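**衣類のたたみ**(いるいのたたみ)とは、洗濯と乾燥を終えた衣類や布製品を、収納・運搬・陳列に適した形に折り整える作業をいう。家事労働の一工程であるとともに、クリーニング業、宿泊業、医療・介護施設、衣料品小売業などにおいては業務として行われる。本項では、主として家庭および小規模事業所における衣類のたたみと、それに用いる作業台について述べる。

## 概要

布は柔軟で自立しないため、たたみの作業では、まず平らな面に広げて輪郭を確定し、次いで折り線を決め、順に面積を小さくしていく。完成形の寸法は収納先の引き出しや棚の奥行きに合わせて決められることが多い。同じ形の衣類を同じ寸法に揃えると、積み重ねた際に崩れにくく、取り出しも容易になる。

乾燥が不十分な衣類をたたんで収納すると、においやかびの原因となる。乾燥機を用いた場合は、熱が残っているうちに広げると、しわを手で伸ばしやすい。一方、熱いまま重ねて長く置くと、折り目が強く残ることがある。

## 歴史

和服は直線裁ちの布を縫い合わせて仕立てるため、縫い目に沿って折れば平面に収まる。長着に用いられる本だたみはその代表的な方法で、畳や衣装敷の上で行い、たたんだものをたとう紙に包んで箪笥に納める。襦袢や羽織にもそれぞれの手順がある。

洋服は肩や袖、身頃に曲線を含み、和服と同じ方法では平らに納まりにくい。洋装の普及に伴い、袖を背面に折り返して身頃を長方形に整える方法が一般化し、学校の家庭科でも扱われるようになった。

## 基本的な手順

シャツ類の一般的な手順は次のとおりである。

1. 前身頃を下にして台に広げ、裾と袖を引いて大きなしわを取る。
2. 左右の身頃を背中側の中央に向けて折り、袖を身頃の幅の内に収める。
3. 裾から二つまたは三つに折り、表に返して襟元を整える。

ボタンのあるシャツでは、広げる前に第一ボタンと中ほどのボタンを留める。ズボンは左右の脚を重ね、股の張り出した部分を内側に折ってから丈を縮める。タオルは長辺を合わせて折り、輪になった側を手前に向けて積む。

シーツや毛布など大きな布は、二人で行うと早い。向かい合って両端の角を持ち、軽く張ってたるみを除いたのち、互いに歩み寄って角を合わせる。一人で行う場合は、台の縁に布の半分を垂らし、その重みで張りを保つ方法がとられる。

## 方式の種類

### 平だたみ
長方形に折って水平に重ねる方式。棚や衣装箱に適し、店舗の陳列にも広く用いられる。下の衣類を取り出す際に山が崩れやすい。

### 立て収納
平だたみをさらに折り、自立する厚みに整えて引き出しに並べる方式。上から全体を見渡すことができる。薄手の化学繊維は自立しにくいため、仕切りを併用する。

### 丸めだたみ
裾または襟から巻いて筒状にする方式。旅行用の荷造りに多く、伸縮性のある生地に適する。襟や前立てに芯地を入れた衣類には用いられない。

## 作業台と周辺の配置

たたみに用いる台は、衣類を完全に広げられる幅と、立った姿勢で腰を曲げずに手が届く高さを備えることが望ましい。天板は、布が引っ掛からない滑らかな面とする。白や生成りなどの淡色の天板は、濃色の衣類の輪郭を見分けやすい反面、白物の輪郭は捉えにくい。

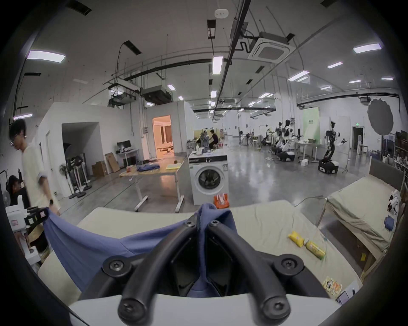

台の高さは、作業者が肘を軽く曲げて手を置いたときの位置を基準とする。低すぎる台は腰部の負担となり、高すぎる台では肩が上がって布の端まで力が伝わりにくい。複数人で共用する場合は、最も背の高い者に合わせ、他の者が踏み台を使う方法と、脚の高さを調節できる台を選ぶ方法とがある。

洗濯機や乾燥機と作業台を同じ室内に置く配置は、取り出しからたたみまでの移動を短くする。このとき、前面に扉のある機種では、扉の開閉範囲と、かがんで衣類を取り出すための空間を確保しなければならない。台の上に置いた小物や食品の包装は布の下に紛れ込むことがあるため、作業範囲と物を置く範囲を分けておくことが推奨される。

## 業務における扱い

宿泊施設や介護施設では、たたみの寸法と向きを書面で定め、担当者による差を抑えている。入所者の私物を扱う施設では、氏名の表示を確認しながら個人別に仕分ける工程が加わる。汚れ物と洗い上がりの衣類は、置き場と運搬用の容器を別にする。

## 関連項目

- 洗濯
- アイロンがけ
- たとう紙
- 衣類収納
- リネンサプライ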